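Subject: Re: [ernville-home] folding on the bed vs. folding on a table

On May 12, a list member wrote:
> Does anybody still fold on the bed? My back hates
> it but the Dekker table is too narrow for a shirt.

Me! I fold on the bed every time, and I've got 699 opinions about it. First thing I do is get the covers out of the way.

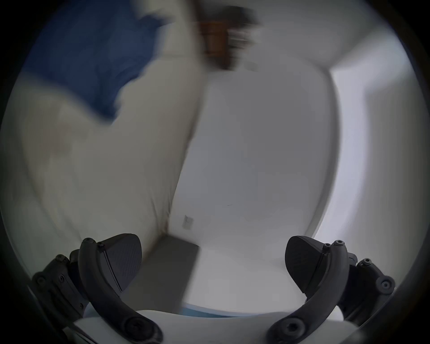 White bedding, still rumpled.

I like a plain sheet to work on, and I don't care if it's wrinkled (mine always is). Walk around to whichever side lets you stand up straight.
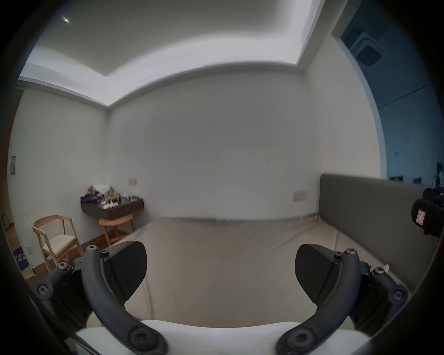 I tried a Skillel folding board for a while, nearly 40 shirts' worth, and went right back to using my hands. T-shirts go down sideways for me, hem to the left, and then I chase the wrinkles out toward the sleeves. 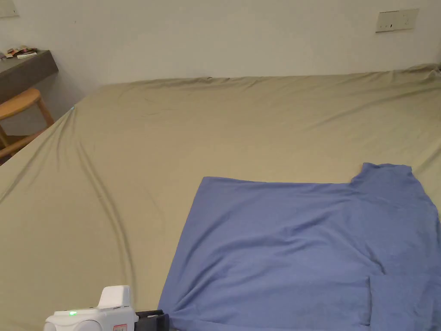
Blue short sleeves, wrinkles and all.

Big stuff is a whole other workout! Grab the two top corners, pull till the edge goes tight, and let the rest hang before you lay it down. Don't worry if one side sags.

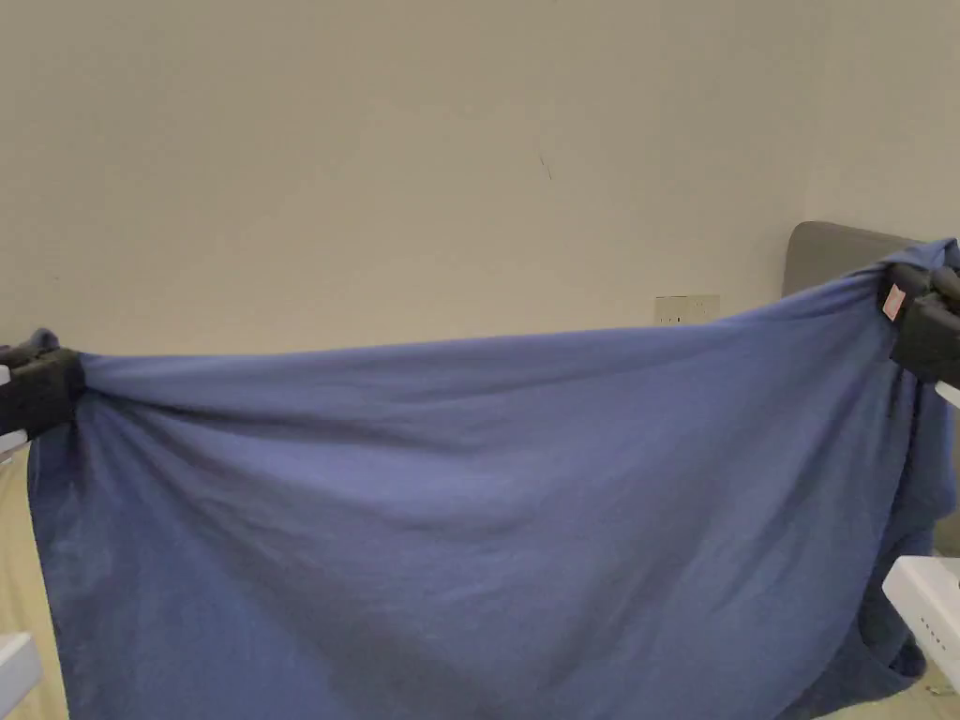
Dot wrote back off-list that she gives everything one hard snap first and skips the smoothing, and that 30 inches of table is plenty if you fold sleeves in before you set the shirt down. I may try that with the next load.

--
ernville-home, 1,586 members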